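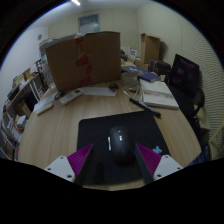

A glossy black mouse on a mouse pad.

Stumevix Pointer Support: Frequently Asked Questions

This page covers tracking, surface and scrolling problems on desktop mice used with the Stumevix driver package. For keyboards and docking stations, see the separate Aubert page.

Why does the pointer jump when I move slowly?
The optical sensor compares successive pictures of the surface. If the surface is uniform or reflective, consecutive pictures look alike and the position estimate slips. Try a matte cloth pad first. If the jumping stops, no driver change is needed.

Does glass work?
Clear glass does not work with LED sensors. Laser sensors may track on glass that is frosted or dusty, but results vary between panels.

What is the difference between sensitivity and pointer speed?
Sensitivity is set in the mouse and determines how many counts are reported per inch of travel. Pointer speed is a multiplier applied by the operating system. Set sensitivity first, then adjust speed. High multipliers cause the pointer to skip pixels.

What polling rate should I use?
The default is suitable for office work. Higher rates use more processor time and shorten battery life on wireless models. The rate is stored per profile, and the driver keeps up to 8 profiles.

My wireless mouse lags in the afternoon but not in the morning. Why?
The usual cause is radio congestion. Move the receiver to a front port or use an extension cable — a receiver plugged in beside an active USB 3 drive is the most common source of interference we see.

How do I clean the sensor window?
1. Switch the mouse off or unplug it.
2. Blow loose dust out of the opening.
3. Wipe the window once with a dry cotton swab.
Do not use acetone or glass cleaner.

The wheel scrolls the wrong way for one notch. Is it faulty?
Probably. The encoder wears with use. Compressed air sometimes helps for a while, but the part has to be replaced.

What does error 547 mean?
The driver found a profile written by a newer version. Update the driver or delete the profile. Button assignments in a deleted profile cannot be recovered.

Where do I send a mouse for repair?
Use the Rekville service desk. Include the cable or receiver and remove the batteries. Brema models are handled under a separate agreement and need a return number first. Diagnosis takes up to 4 working days.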